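How to Run a Jacket-Folding Session With the Hand-Held Gripper
Danutwood Robotics Club, notes for new members

If you're reading this you've signed up for the folding team, so welcome! It's the best team (the line-follower people will tell you otherwise). These notes cover one full session, from charging the gripper to handing your demos over for training. Read the whole thing once before you start, then keep it open on your phone.

Our goal for the Sutherland regional is a policy that can fold a jacket it has never met. Shirts we've pretty much got. Jackets are a different animal – they have linings, collars, stiff cuffs, closures that want to pull open halfway through, and fabric that slides off itself. That's what makes them so much fun.

Before you start

Charge the gripper the night before. Check that both finger pads are pressed on tight and wipe them with a dry cloth. Squeeze the trigger all the way a few times and watch the linkage. Both fingers should travel together. If one lags, snug the pivot screws a quarter turn and try again. Please don't go further than that; Brock Cloutier spent an entire March evening hunting for a replacement screw.

Clear the card. You want room for at least 35 demos, and a half-full card will quit on you somewhere in the twenties.

Then run the calibration routine in Davero, our recording app. Open, close, open, hold for 2 seconds. If the width readout doesn't come back to where it began, run it again.

Setting up the garment

Beds are great for this. They're big, they're the height people fold at, and everybody's got different sheets, so the policy can't get lazy and learn one background. Patterned sheets are very welcome. So are slippery fabrics, shiny fabrics, fuzzy trim, anything with a nap to it. Leave other clothes nearby if they were there already. Raimonds Lapiņa did his whole first batch on a bare white table and the model fell apart the moment it saw a pillow.

Lay the jacket front side up. Don't smooth it out too carefully! Shake it once, let it land, and start from whatever you get. If a sleeve doubles back on itself, leave it that way, because opening up a sleeve is one of the moves we need most. 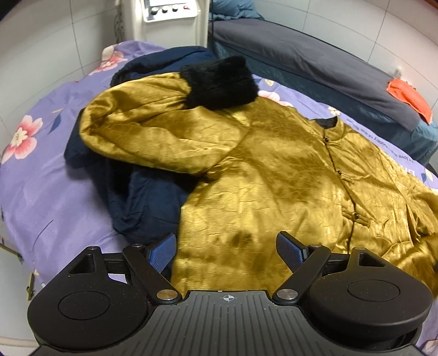 Shiny fabric is the hard stuff. The highlights jump as the cloth moves, and the tracker sometimes grabs onto a highlight thinking it's a crease. Two things help. Turn off any lamp that's pointing straight at the bed, and move slower than feels natural for the first few inches of every grasp. Once the cloth is off the surface you can go at normal speed.

Doing a demo

1. Start recording and hold still over the garment with the fingers wide open. Count to two in your head.

2. Go for the nearest sleeve first. Bring the fingers down on either side of a ridge in the cloth, close gently, lift, and lay the sleeve out straight. Grab near the cuff but not on it. Thick cuffs pop right out of the pads.

3. Same thing with the other sleeve.

4. Fold each sleeve in across the body. Set it down and open fully before you back away, or you'll drag the whole thing with you.

5. Pinch the bottom hem and bring it up to just under the collar. One hand on the gripper, the other behind your back. (Yes, really. The robot's only got the one.)

6. Back off, fingers open, hold still, stop recording.

A good demo of a jacket runs under a minute. If you fumble a grasp, keep going and grab again. Recoveries are gold! Sowmya Panicker compared two training runs last season and the one with fumbles left in did far better on new garments. Only throw a demo out if you dropped the gripper or somebody walked through.

Shake the jacket out between every demo and turn it to a new angle. After 4 demos, change something bigger: other side of the bed, different light, a different jacket.

Handing it over

Name your folder with your initials and the garment, like mm-jacket-03, and upload it to the Rondeck drive under "raw". Add one line of notes on the fabric. Pongsak Khunthong runs the sync check and will message you if a file came through short.

We need 1000 clean jacket demos before we start the big training run. Every session counts toward that, even a short one, so bring whatever's in your closet.

Questions go in the folding channel. I'm usually on after 7 pm.

Mackenzie Marchand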